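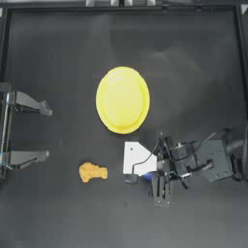 附件1:深灰色台面上的黄色椭圆盘

工单编号:391
产品:Cliller 食谱与餐具管理(网页版)
提交人:Annick Rolland
处理人:Cameron Cartwright
状态:已解决,观察中
优先级:普通

问题概述

食谱正文从旧笔记软件 Kutar 导入 Cliller 以后,中文标点附近会多出空格,分数全部变成方块,配料表里的换行也丢了。单条食谱能手动改,可是我们家的库里有4000多条,从外婆那辈的手抄本一路攒到现在,改到明年也改不完!

先说一句,除了这个问题,Cliller 我真的用得特别开心。按餐具配菜的功能太合我心意了,每只盘子建一张卡,想吃凉拌黄瓜的时候顺手就能看到上次拿哪只盘子装的。餐具卡的封面上传和显示都没毛病,出问题的只有文字。

提交人补充

环境:家里的台式机,浏览器是最新版,系统语言简体中文。手机上打开同一条食谱,乱的地方一模一样,所以应该和显示设备没关系。

重现步骤:
1. 在 Kutar 里全选食谱,导出为纯文本压缩包。
2. 在 Cliller 的“设置—导入”里选“通用文本”,上传压缩包。
3. 等进度条走完,打开任意一条带分数的食谱。

期望结果:“面粉二又½杯,盐¼茶匙”。
实际结果:“面粉二又□杯 ,盐□茶匙”,而且跟下一行的“温水一碗”连在了一起。

最头疼的是红烧类的菜谱。妈妈写配料喜欢一行一样,八角、桂皮、香叶、冰糖,现在全部挤成一长串,做菜的时候得拿手指头点着看。

处理记录

Cameron Cartwright:
Annick 您好!步骤写得太清楚了,我照着做一遍就重现了,谢谢!初步看有两件事混在一起。方块是编码的问题,换行丢失像是分行符没认出来。麻烦您把压缩包里随便挑一个原始文本发过来,不要用记事本打开再另存,直接发就好,另存一次编码可能就变了。

Annick Rolland:
发了,是“葱油拌面.txt”。另外又发现一个现象:标题里的标点没事,只有正文多空格。不知道有没有用。

Cameron Cartwright:
非常有用!标题和正文走的是两条处理路线。标题直接入库,正文还要过一遍排版整理,多出来的空格就是那一步加的。它本来是给英文食谱用的,会在逗号前后统一间距,碰到全角逗号就帮了倒忙。

您发来的文件我看过了,编码是 GB18030,导入程序却按 UTF-8 去猜,猜错了之后又试了一种西文编码。常用汉字有后备转换表兜着,所以看起来正常,½和¼不在表里,就成了方块。分行符用的是老式的单个回车,我们只认换行和回车换行两种。

Annick Rolland:
原来如此!我还以为是字体没装好,昨晚折腾半天,装了一套宋体又卸掉。那我现在能先做点什么吗?这个周末家里人要来吃饭,菜单还没定呢。

Cameron Cartwright:
字体可以放心不管了。有一个临时办法,步骤如下:

1. 先在 Cliller 里点“撤销本次导入”。这一步只删导入的食谱,餐具卡和您上传的照片都保留。
2. 打开“设置—导入—高级”,文件编码选“GB18030”,不要留在“自动”。
3. 分行方式选“旧式(单回车)”。
4. 取消勾选“整理正文标点”。
5. 先拿一个小压缩包试,没问题再传全部。

第4项藏得有点深,要把页面拉到最底下,点开“更多文本选项”才看得到。我已经跟做界面的同事提了,建议选中文时默认关闭。

Annick Rolland:
试了一小包,分数回来了!!换行也对了,葱油拌面的配料整整齐齐,看着真舒服。但是有11条还是不对,标题正常,正文全空。都是汤类:冬瓜排骨汤、番茄牛腩汤之类的。

Cameron Cartwright:
太好了,大头解决了!空正文的那几条我猜跟附注有关。请问这些食谱在 Kutar 里是不是加过“火候提醒”?

Annick Rolland:
对!只有煲汤的会加,写“大火烧开转小火”。您怎么猜到的?

Cameron Cartwright:
Kutar 导出时会把提醒写在正文最前面,用一行三个减号隔开。Cliller 看到开头的三个减号,以为后面是食谱的属性信息,例如份数和时长,一直找不到结尾,就把整篇都当成属性吞掉了。正文其实还在,只是没显示。

这一条没有设置可以绕过去,需要改程序。我把它单独开给了负责导入的 Rutherford 小组,您这边不用重新提交。原文件请留着,先不要删 Kutar 里的内容。

Annick Rolland:
没问题,Kutar 那边我订阅到年底,不着急。煲汤的先手抄到便签上贴冰箱,反正冬瓜排骨汤闭着眼睛也会做。

Cameron Cartwright:
更新:8月5日的版本已经包含修复。改动有三处:
一、正文开头的三个减号,只有在后面找得到配对的结束行时才当作属性处理;
二、自动识别编码时先检查 GB18030;
三、单回车分行默认支持,不必再选“旧式”。
“整理正文标点”暂时还要手动关闭,默认值的改动排在后面的版本里。

已经导入的汤谱不用重传,打开食谱,点右上角菜单里的“重新解析原文”,正文就会出来。要是一次处理多条,可以在列表里按标签选中后一起点。

Annick Rolland:
全部出来了!连妈妈在冬瓜排骨汤底下写的“姜多放,别心疼”都在,我看到的时候笑出了声。昨晚一口气把整个库导完,抽查了红烧、凉拌、面点和汤,没有再看到方块。

顺便反馈两个小地方,不影响使用:
1. “重新解析原文”之后,食谱的修改时间会变成今天,按时间排序就乱了。
2. 餐具卡能不能按形状筛选?我给好几只盘子都写了“椭圆”,现在只能靠搜索,搜出来还夹着名字里带“圆”的圆子汤,哈哈。

Cameron Cartwright:
妈妈说得对,姜就是要多放!两个反馈都收到了。第一个算缺陷,我已经登记,修好之后重新解析不会再动修改时间。第二个转给产品组当作建议,暂时可以用标签代替:在餐具卡上加“形状/椭圆”这样带斜线的标签,左侧栏会自动折叠成一组,点一下就只列这一类,圆子汤不会跑进来。

Annick Rolland:
标签加上了,好用!已经在推荐给我在 Marnis 的表姐,她也是从 Kutar 搬过来,用的是繁体,编码那里要选别的吗?

Cameron Cartwright:
欢迎表姐!繁体的导出文件有可能是 Big5。请她先传一小包,看预览页里的汉字,如果不对就手动选“Big5”再预览一次,预览不会写进库里,可以放心多试几次。标点那一项同样要关掉。如果还有问题,请她新开工单并写上本单编号,我这边能直接接着看。

本单转为观察中,等修改时间的缺陷修好以后再关闭。

关联条目:导入编码识别;正文属性解析;重新解析后修改时间变更(未修复)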